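How to Set Up the OR Team for Robot-Assisted Suturing: Roles, Calls and Handoffs 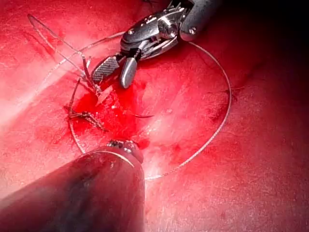 Two instruments and a loop of suture during robotic stitching, with earlier knots left of centre.

When a surgical department moves part of its work to a robot, most of the training time goes to the surgeon at the console. The people at the table often get a short vendor course and a checklist. This page is for them, and for whoever writes the local procedure. It covers the suturing stage only, and it assumes your team has already been signed off on the system by your hospital. Follow your own policies wherever they differ from what is written here.

We wrote the first version in July at Lodden, when the department went from one robotic list a week to 4. This revision is dated 28th March and replaces the old sections on counting and on calls.

What changes, by job

Surgeon. You sit away from the table. You see the field larger and closer than you ever did standing up, and you see less of everything else. You can't look up and read the scrub nurse's hands. On many systems you also have little or no sense of touch through the controls, so thread tension is judged by eye.

Bedside assistant. You used to follow the surgeon's hands. Now you pass needles in and out through a port, swap instruments, handle suction and watch the arms outside the patient. You are the only one who can see both the screen and the patient without moving.

Scrub nurse. There are fewer instruments to hand over and longer gaps between them. Needles are out of your direct sight for more of the case.

Circulating nurse. More of your work moves to before the patient arrives. Plan for cable runs, drapes and a clear path to the console.

Anesthesia. Access to the patient is tighter once the arms are docked. Agree on the undocking plan before draping.

Before the case

1. Hold the briefing with the surgeon at the table. Name who is bedside, who is at the count board and who will lead an emergency undock.

2. Agree on suture lengths. Long thread makes a wide loop inside the body and takes more pulls to bring through. Cut and label the lengths before docking. Paavo Rantala, who runs our bedside training, asks each assistant to read the lengths back from the label.

3. Place a screen where the scrub nurse can see it without turning away from the tray. We had ours behind the anesthesia machine for months and the counts were harder than they needed to be.

4. Test the audio both ways. The surgeon should hear a normal speaking voice from the bedside.

Passing a needle in

1. The surgeon says "ready for needle" and holds both instruments still in view.

2. The assistant repeats the call, grips the thread a short way behind the needle and passes it through the port.

3. The assistant says "needle in" once it shows on the screen. The scrub nurse repeats it and marks the board.

4. The surgeon says "I have it." The assistant lets go only after that call.

During the stitching

Keep the thread in view as much as you can. If the loop drifts behind an instrument, say so. Use plain directions from the screen: "thread behind the right instrument" works better than "watch your thread."

Look at where the thread is being gripped. Jaws with a toothed face hold well and can also damage fine suture. If a strand looks frayed or thinned, call it out and let the surgeon decide whether to replace it.

Speak up about blood. The enlarged view can make a small pool look large, and a close view can miss one outside the picture. Say what you see and where, then wait for an answer. Have suction ready, but don't bring it in until the surgeon agrees, as the tip will cross the instruments' path.

Cut tails on request and remove the cut pieces as you go if they are long enough to grasp.

Passing a needle out

Use the same calls in reverse. The needle isn't out until the scrub nurse has it and says "needle out, on the board." If the calls are missed, stop and go back to the last one everyone heard.

Swapping an instrument

Check that the jaws are empty and open before you release. Say the arm number, say "removing," and wait for a yes. The new instrument goes in under view.

What our staff said

Laurinda Carvalho, a scrub nurse, found the quiet stretches tiring and asked to rotate with the circulating role at midcase. We now offer that on any long list, with a full count at the change. Ayman Yammine raised a different point: assistants in training were getting less practice at hand suturing, because the console had taken over the cases they used to learn on. They now have open cases reserved for them each month. Raise both points with your manager before the schedule is fixed.

After the case

Finish the count before undocking paperwork starts. Write down any call that was missed or misheard, with no names. Catarina Bettencourt collects the sheets on Fridays and the wording above is changed when the same problem comes up twice.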